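Home | Markets | Small Business | Opinion | Newsletters | Sign In

Opinion

Small shops should read the renewal page before they sign up for another online store plan

By Daiane Medeiros

In May I sat down with the bill for the software that runs my sister's shop in Samville. She sells yarn, needles and a few finished sweaters, and a little under half of her sales come through her website. The site is built on Munora, one of those services that give you a storefront, a checkout page and an email tool for a monthly fee. She signed up at $24 a month. Her bill for April was $141.

Nothing on the bill was a mistake. The base plan had gone up at renewal. The email tool had moved to a paid tier after her mailing list passed 1,320 names. Shipping labels were a separate add-on, and so were gift cards, and so was the report that tells her which items sell. Each one had been clicked and accepted at some point. She remembered most of them.

I think this way of pricing is bad for small sellers, and I think it will turn out to be bad for the companies too, though that may take longer to show.

The argument for it is easy to state. A person who sells three scarves a month should not pay the same as a person who sells three hundred. Add-ons let the first person start cheaply and let the second person pay for what she uses. I accept that. I kept the books for a furniture importer for years, and we paid for our phones, our freight and our warehouse space in much the same way.

The difference is that we could leave. If the freight company raised its rates in the fall, I called two others, and by Tuesday of the next week I had new rates. A store owner on one of these platforms can't do that. Her product photos, her customer list, her reviews, her order history and the links other sites have made to her pages are all sitting in one place. Munora lets her export the customer list and the orders. It does not export the reviews, and the page addresses change when she moves. She would lose her place in search results for months, and those months could easily include the holidays.

So the price she sees on the first day isn't the price she is agreeing to. She is agreeing to whatever the price becomes, up to the point where moving would hurt more than staying. The companies know where that point is a good deal better than she does. They have the numbers for every store they host.

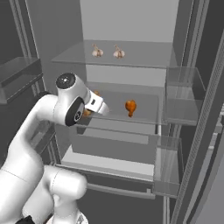
Investors like this. When one of these firms talks to shareholders, the figure that gets the most attention is revenue per customer, and after that the share of customers who stay. If both go up, the stock usually does well. I don't blame anybody for wanting to own a business like that. But it's worth asking what is behind the numbers. A customer who stays because the product is good and a customer who stays because she can't get her reviews out look the same on a slide.

They don't behave the same when something better comes along. Seixas, a smaller service, started offering to copy a whole store over, reviews included, and to forward the old page addresses for 9 months. It charges one flat fee and the list of features is short. My sister looked at it and decided the checkout was too plain for her. Two other shops on her street switched. One of them is Valentin Roussel's, which sells bicycle parts, and he told me the move took him a long weekend and that he lost some photos he had to take again. He also said he would do it again tomorrow.

I would like to see three changes. I don't think any of them needs a new law.

The first is a full price page. Before you enter a card number, the site should show what a store with your number of products and your number of orders pays in its second year, with the add-ons most stores like yours end up buying. The companies could produce that figure in an afternoon.

The second is a complete export. If a customer wrote a review about my sister's yarn, the review belongs with the yarn. It should come out in a plain file along with everything else.

The third is notice. Munora sent its renewal increase in an email with the subject line "Exciting updates to your plan." The new price was in the fourth paragraph. A landlord who tried that would hear about it.

Store owners have some work to do too. My sister had not looked at the add-on list in two years. When we went through it we found she was paying for a pop-up tool she had turned off and for a second staff login that belonged to a student who has since moved to Brindale. Taking those off brought the bill down some. It took twenty minutes, most of it spent looking for the right menu.

She is staying with Munora for now. Her busy season starts when the weather turns, and she doesn't want to be learning a new system while she is packing orders. I would probably make the same choice in her place. We have agreed to look at it again after the new year, and I've told her to start saving her reviews by hand, a few each night.

Comments (4)

knitandpurl_dee: Same thing happened to me, only it was the tax add-on. I thought sales tax was part of the plan.

R. Hobbs: Nobody is forced to use these services. You can host your own store. It's a pain but I've done it since before most of these companies existed.

marlowgoods: @R. Hobbs I tried that. My checkout went down on a Saturday and I had no one to call. I'll pay the fee.

Tess: Does the Seixas move include gift card balances? That is the only thing holding me back.

Contact Us | Terms of Use | Copyright, all rights reserved | Back to top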